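Handtücher falten: dritteln oder halbieren?

Forum > Haushalt & Wäsche > Waschen, Trocknen, Falten

Lavendelkiste
Beiträge: 455
Hallo zusammen, ich brauche mal euren Rat, sonst werde ich hier noch bekloppt. Ich habe seit Mai neue Handtücher in Rosa, und meine alte Faltung (einmal längs, zweimal quer) passt hinten und vorne nicht mehr. Der Schrank ist 60 tief, die Stapel kippen nach vorne und die Kanten gucken überall raus. Wie macht ihr das? Drittelt ihr längs? Und legt ihr die gewebte Kante nach innen oder nach außen?

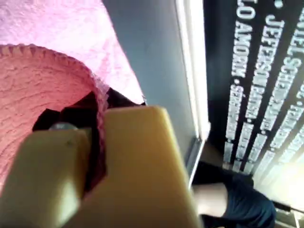

Wie heiß darf man rosa Frottee eigentlich waschen, ohne dass es blass wird?
Bei mir laufen die farbigen immer bei 60 Grad mit Colorwaschmittel, die ersten zwei, drei Male getrennt von allem anderen. Auf dem Etikett muss es natürlich erlaubt sein, und Vollwaschmittel lasse ich bei Rosa weg, da ist Bleiche drin.

Knitterfee
Beiträge: 1400
Dritteln, ganz klar! Erst längs in Drittel, dann quer einmal zur Mitte und nochmal zuklappen. Dann hast du vorne eine schöne runde Kante und die offenen Seiten verschwinden nach hinten. Ich falte seit Jahren so und bei mir kippt nix. Die Borte kommt bei mir IMMER nach innen, die ist meistens fester als der Rest und macht sonst so einen Wulst.

Mopsundmangel
Beiträge: 60
Da muss ich widersprechen. Dritteln sieht im Hotel toll aus, aber wer hängt denn das Handtuch danach noch ordentlich auf? Bei mir bleiben die Knicke tagelang drin. Ich halbiere, fertig. Geht doppelt so schnell und bei fünf Leuten im Haus zählt das. Und Borte nach außen, da weiß ich sofort, welches Tuch zu welchem Set gehört.

Knitterfee
Das mit den Knicken liegt aber nicht am Dritteln, das liegt daran, dass du die Dinger zu lange im Korb liegen lässt ;-) Sofort nach dem Trocknen ausschlagen und glatt streichen, dann passiert das nicht.

Mopsundmangel
Ja klar, sofort. Ich hab auch noch einen Beruf.

Lavendelkiste
Streitet euch nicht! Ich hab jetzt beides probiert. Beim Halbieren wird der Stapel zu breit, da geht die Schranktür nur mit Gewalt zu. Gedrittelt passt es von der Breite her, nur die Höhe nervt noch. Bei den dicken aus der Uvara-Serie kriege ich gerade mal vier übereinander, dann rutscht es. Die dünneren mit Waffelstruktur sind da viel braver, die bleiben so liegen, wie man sie hinlegt.

Am besten klappt es bei mir auf einer glatten, harten Fläche. Auf dem Bett wird alles schief, weil die Matratze nachgibt.
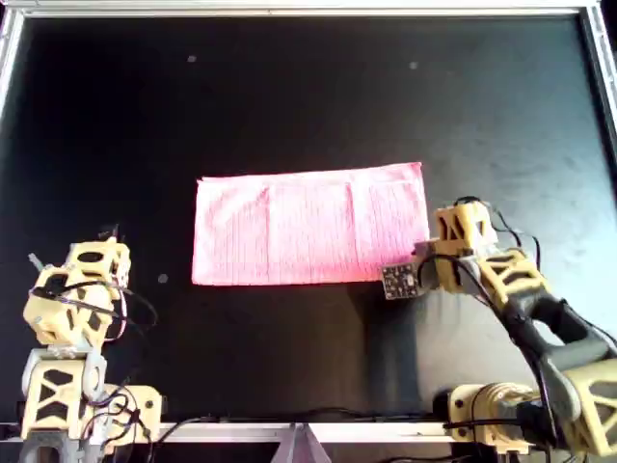
Die Ecken ziehe ich jetzt vor dem letzten Umklappen nochmal einzeln nach, das macht richtig was aus. Sonst steht immer eine hoch und der ganze Stapel sieht schlampig aus, auch wenn man sich vorher Mühe gegeben hat.

Seifenblase_Nord
Beiträge: 4000
Ich werfe mal was Drittes in die Runde: rollen! Wir haben im Bad nur so ein schmales Regal von Panport, da geht Stapeln gar nicht. Längs halbieren, fest aufrollen, offene Kante nach unten. Dicke Duschtücher werden allerdings echte Würste, da braucht man Platz.

Knitterfee
Rollen geht bei Gästetüchern, ok. Bei großen finde ich es schrecklich, da zieht man eins raus und drei kommen hinterher.

Seifenblase_Nord
Dann rollst du nicht fest genug :-)

Lavendelkiste
Ich bleibe jetzt erstmal beim Dritteln, Borte nach innen, und die Gästetücher werden gerollt. Weiß noch jemand, ob man bei Waffeltüchern Weichspüler nehmen darf? Meine Mutter schwört drauf, ich hab ihn bisher weggelassen.

Mopsundmangel
Weglassen. Die saugen sonst nix mehr. Da bin ich mir mit Knitterfee bestimmt mal einig.

Knitterfee
Sind wir. Schuss Essig ins Weichspülfach und gut.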